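Dish rack 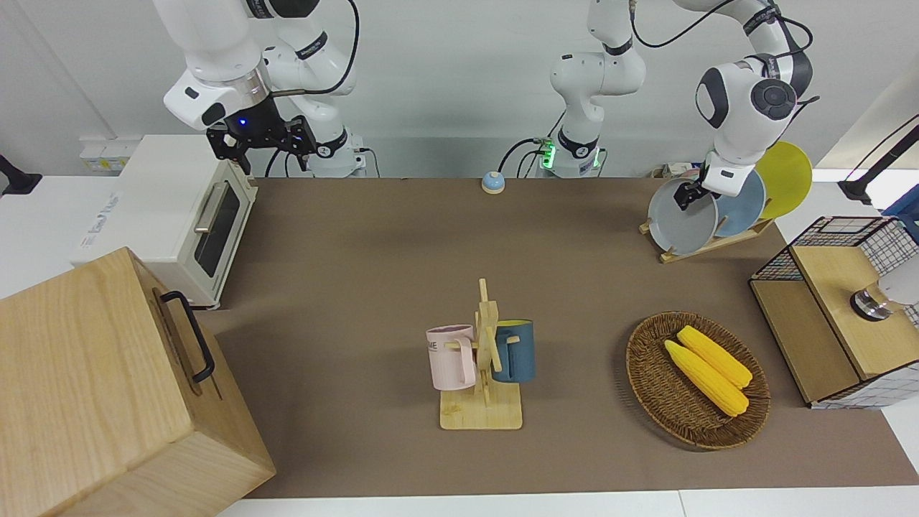 A wooden-based dish rack holding three plates upright, with a mug tree in the foreground.

A dish rack, also called a dish drainer or plate rack, is a kitchen stand that holds crockery on edge while it dries or between meals. The simplest form is a base with slots, each taking one plate. Wooden racks are usually oiled and may discolour if left in standing water - wire and plastic types need less care.

Plates are placed with a gap between them so that air can reach both faces. Mugs are often kept apart on a mug tree, a post with short pegs that carry the handles.

Slotted racks were made at Trastcombe by the firm Margaritis, whose catalogue listed 26 patterns. The largest was sold with a matching tray in grey or natural finish.

See also: Draining board; Mug tree; Tea towel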